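Omdale Two-Arm Bench Station
Set-Up Guide, Revision 13
Issued June 7, 2020

Section 4. Comparing Grippers on the Two-Arm Station

4.1 Purpose

This section describes how to compare gripper finger sets on the Omdale station before one is approved for regular use. The comparison is made with ordinary tableware. Operators must complete Section 3 (Arm Calibration) before they begin.

4.2 Before You Start

1. Switch off the controller and confirm that both arms are at rest.
2. Fit the finger set under test to the right arm. Tighten the screws in the order given in Table 3.
3. Check that each wrist camera is seated firmly on its gripper and that its cable has enough slack for a full turn of the wrist.
4. Clear the tabletop of tools, packaging, and loose screws.
5. Switch on the controller and load profile 219 for Jarkau fingers or profile 1141 for Adik fingers.

CAUTION: Do not load a profile that does not match the fitted fingers. The closing force may be too high and may damage the fingers or the object.

4.3 Mug and Plate Test

1. Place the plate on the left half of the table, within reach of the left arm.
2. Place the mug on the right half. Leave a wide gap between the two objects.
3. Open both grippers fully and save one picture from each wrist camera.
4. Close the right gripper on the mug at the lowest force setting. Raise the force one step at a time until the grip holds.
5. Lift the mug just clear of the table and pause for 110 seconds. Keep the left gripper open and empty.
6. Record the force setting and any change in the angle of the mug.
7. Lower the mug, open the gripper, and return the arm to rest.
8. Repeat steps 3 to 7 with the next finger set. Use the same mug throughout.

NOTE: A tilted mug does not count as a failed grip. Record the tilt on the form and continue.

NOTE: If the mug blocks the view of the wrist camera, use the fixed camera to judge its angle.
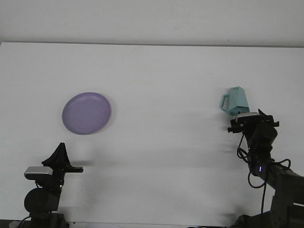
Figure 4-2. Mug held by the right gripper, left gripper open. The plate stays on the table.

4.4 Cable Check

Arm cables must be inspected between finger sets. Loops that hang beside the wrist are acceptable if they do not pass between the fingers or under the forearm. Secure any loop that touches the tabletop during the lift.

CAUTION: Keep hands outside the work area while the controller is on. Press the stop button before reaching for a cable or an object.

4.5 Records

Enter all results on Form 13-B. Results taken with an Ogilvie controller must be entered on a separate sheet, as its force steps differ from those of the standard unit. Completed forms are to be sent to Ruba Srour, Equipment Review, by the end of July. Finger sets that drop the mug twice at the highest force setting are to be tagged and returned to stores with the form attached.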